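Start | Notizen | Listen | Haushalt | Über diese Seite

README – Bettwäsche und Schlafzimmer (Ordner „Patside“)

Ich habe diesen Ordner angelegt, weil ich bei jedem Bettwäschewechsel wieder von vorn überlegt habe, was wohin gehört und wie heiß das alles darf. Jetzt steht es hier, und wer in der Wohnung Patside mal aushilft, kann einfach nachlesen. Geschrieben ist das so, wie ich rede, also bitte keine Norm erwarten!

## Was drin liegt

- waesche.md – Waschgänge und Temperaturen
- schrank.md – welches Fach wofür
- einkauf.md – was ersetzt werden muss (meistens Kissenbezüge, die verschwinden irgendwie)
- mabula.md – alles zur Matratze

## Das Bett

Die Matratze ist die breite Mabula und steht in der Ecke, eine Seite an der Wand. Das ist gemütlich zum Schlafen und eine Plage beim Beziehen, denn an die hintere Kante kommt man nur, wenn man sich quer drüberlegt. Ich fange deshalb immer hinten an: erst die zwei Ecken an der Wand, dann nach vorn arbeiten. Andersherum rutscht mir das Spannbettlaken hinten wieder hoch und man sieht die Matratzenseite.

Das Laken sollte mindestens 30 cm Steghöhe haben, mit 20 wird es ein Kampf. Die beigen von Sokov passen gut, knittern aber wie verrückt. Bügeln tue ich sie trotzdem nicht – glattstreichen, von der Mitte nach außen, reicht völlig.
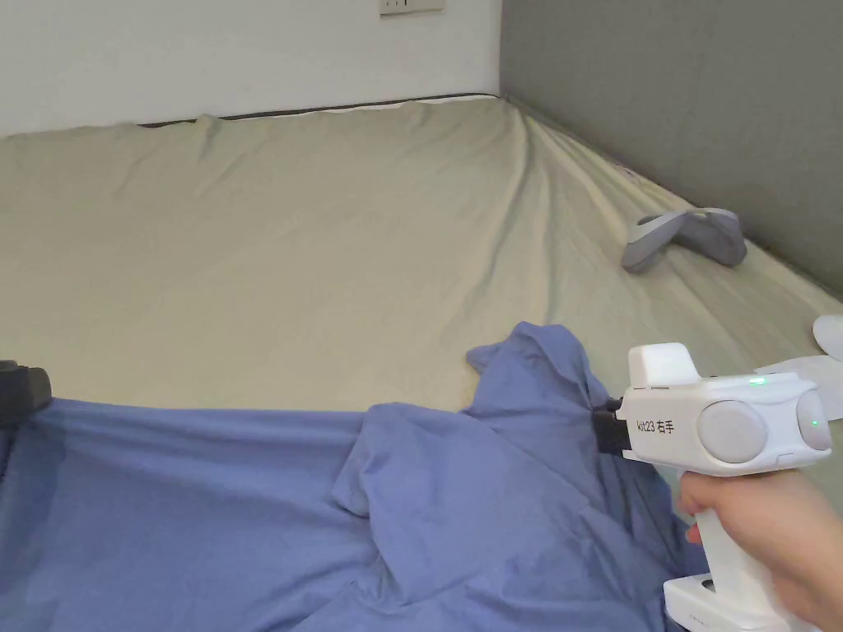

Beim Zusammenlegen gehe ich direkt aufs Bett, der Tisch ist mir zu klein. Große Teile erst grob ausbreiten, die Ecken suchen, einmal kräftig ausschütteln und dann halbieren, bis es ins Fach passt. Bei Sachen, die sich nach dem Trockner zu einem Knäuel verdreht haben, ziehe ich eine Seite lang und halte die andere fest, dann findet sich der Rest meistens von selbst. Kleinkram kommt vorher vom Bett runter, sonst faltet man ihn mit ein (ist mir mit einem Ladekabel passiert, das habe ich eine Woche lang gesucht).

## Waschen

Laken und Bezüge bei 60, Dunkles und Blaues getrennt bei 30. Vom Waschmittel Nellulier nehme ich die kleine Kappe, mehr schäumt nur. Den Trockner nie ganz vollstopfen, zwei Bettbezüge auf einmal sind schon zu viel, der eine wickelt sich um den anderen und innen bleibt alles klamm.

## Schrankfächer

Oben die Winterdecken, in der Mitte die Laken, unten Kissenbezüge und alles, was kein Gegenstück mehr hat. Pro Bett gibt es zwei Garnituren, eine drauf und eine im Schrank. Die Maße stehen auf einem Zettel an der Innenseite der Tür: Bezug 200 x 200, Laken bitte vorher messen, die Mabula ist etwas höher als die alte.

## Offen

- Neues Spannbettlaken, gern wieder beige
- Fach unten ausmisten
- schrank.md ist noch auf dem Stand vor dem Umräumen

Wenn euch was fehlt, schreibt es direkt in einkauf.md, da schaue ich vor dem Einkaufen immer rein.

Zuletzt aktualisiert: Mai

Weitere Notizen
- Handtücher: welche noch gut sind
- Trockner, Flusensieb und Geräusche
- Winterdecken einlagern
- Flecken auf hellem Stoff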